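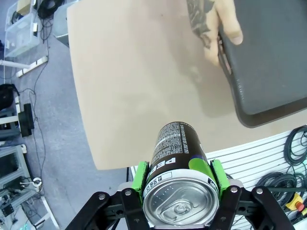 4.3 Getränke und Tablett am Arbeitstisch

Dieser Abschnitt gilt für den Tisch Motness mit heller, matter Platte und für das dunkle Tablett mit hochgezogenem Rand. Für die Hängewand siehe 4.4.

Im Prospekt von Staltura steht, das Tablett bleibe »in jeder Lage sicher«. Darauf würde ich mich nicht verlassen. Ein hochgezogener Rand hält eine verrutschte Dose auf, eine umgekippte hält er nicht dicht.

1. Tischplatte mit einem trockenen Tuch abwischen. Das mitgelieferte Pflegemittel Fodance kann in der Packung bleiben, wir haben nach zwei Monaten keinen Unterschied zur unbehandelten Platte gesehen.

2. Tablett mit beiden Händen auf die Platte setzen und erst loslassen, wenn es auf der ganzen Fläche aufliegt. Mit einer Hand am Rand lässt es sich drehen, zum Tragen reicht das nur, solange nichts darauf steht.

3. Tablett ausrichten. Die Anleitung des Herstellers verlangt eine parallele Lage zur Tischkante. Schräg geht es genauso, sofern keine Ecke übersteht.

4. Dosen aufrecht und mit geschlossenem Verschluss auf das Tablett stellen. Die Lasche zeigt nach oben, wohin der Aufdruck zeigt, ist gleichgültig. Bei Importware, etwa einer Pepsi mit koreanischer Beschriftung, vor dem Einräumen prüfen, ob der Inhalt zur Bestellliste passt. Auf die Farbe der Dose allein ist kein Verlass.

5. Offene Dosen einzeln tragen, nie auf dem Tablett.

Hinweis: Das Tablett ist laut Datenblatt 300 mm breit. Unser Exemplar haben wir nicht nachgemessen, und Po-yen Yeh, von dem diese Fassung stammt, hält die Angabe für den Innenmaßwert. Wer ein zweites Tablett danebenstellen will, misst besser selbst.

Vorsicht: Getränke und Kabel gehören auf verschiedene Seiten. Aufgewickelte Kabel an die Lochwand hängen, jedes für sich, und darunter nichts Flüssiges abstellen. Der Not-Halt-Taster muss frei zugänglich bleiben, auch wenn der Platz daneben verlockend aussieht.

4.4 Kabel und Kisten

1. Kabel, die gerade nicht gebraucht werden, in weiten Schlaufen aufwickeln. Die Klettbänder von Hsu (Beutel zu 96 Stück) lassen sich verwenden, kleben nach einigem Öffnen aber schlechter als versprochen.

2. Schlaufen einhängen. Dicke Bündel nach unten, damit man an die oberen noch herankommt.

3. Kleinteile in die durchsichtige Kiste legen. Durchsichtig heißt nicht beschriftet – ein Zettel an der Stirnseite spart das Wühlen.

4. Auf der Kiste keine Kabel stapeln, wenn der Inhalt täglich gebraucht wird.

5. Lose Kabel am Boden vor dem Tragen des Tabletts aus dem Laufweg räumen. Die Abdeckleiste aus dem Zubehör (Teil 67) haben wir am Samstag probeweise verlegt. Sie rutscht auf glattem Boden und wird vorerst nicht empfohlen.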